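Damach Street Lunch Survey: What Students Throw Away and Why
Student project report
Annelore Hagedorn
20 August 2022

Background

Our school has two places to eat lunch, the main cafeteria on Damach Street and the smaller one in the Fang building. Both serve the same menu. The kitchen staff told us that the Damach Street side sends back more food, but they had no numbers. I wanted to find out how many students leave part of their lunch and what their reasons are.

The project started in March and was done as part of the applied statistics course. The course covers survey design, sampling and simple tests, and each student picks a topic.

Method

I wrote a paper questionnaire with six questions. The first version asked "Do you waste food?" and almost everyone in the trial class answered no. I changed it to "Did you leave any food on your tray today?" and the answers became more useful. The other questions asked which cafeteria the student used, what was left, the main reason, how long the student had to eat, and whether the student had picked the portion size.

I handed out 400 questionnaires at the tray return over two weeks, half at each cafeteria. Students filled them in on the spot. I did not ask for names. Forms with more than two blank answers were taken out, and there were 23 of these. The answers were typed into a spreadsheet and checked a second time against the paper.

I also weighed the leftover food on the last day at each location using the kitchen scale. This was only done once, so I have not used the weights in the results.

Results

After the blank forms were removed, 377 were left. Of these, 177 students said they had left food on the tray. The most common reason was not having enough time, given by 77 students. The second was taste, and the third was that the portion was too big. A few wrote that the food was cold by the time they sat down.

The side dish was left more often than the main dish. Cooked vegetables were named most, then rice. Very few students left dessert.

The kitchen staff were right that Damach Street has more leftovers. The line there is longer, and students who use it reported less time to eat. In the Fang building the main complaint was taste. Students who picked their own portion size left food less often in both places.

Problems

Students knew they were being asked about waste, and some of them may have said they finished when they had not. The survey was also done in spring, when the menu has more salads. A winter survey could give different answers. I did not record grade level, which was a mistake, as the younger students eat in an earlier shift and may have a different problem with time.

Suggestions

Let students choose between a small and a regular portion of the side dish. Open a second line at Damach Street for the first ten minutes of each shift. Repeat the survey in winter with grade level added as a question.

The questionnaire and the spreadsheet are kept in the course folder under the name Bornero.
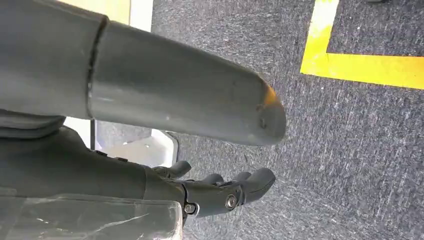 Gray arm segment with its joint seam, and the dark gray hand beneath it.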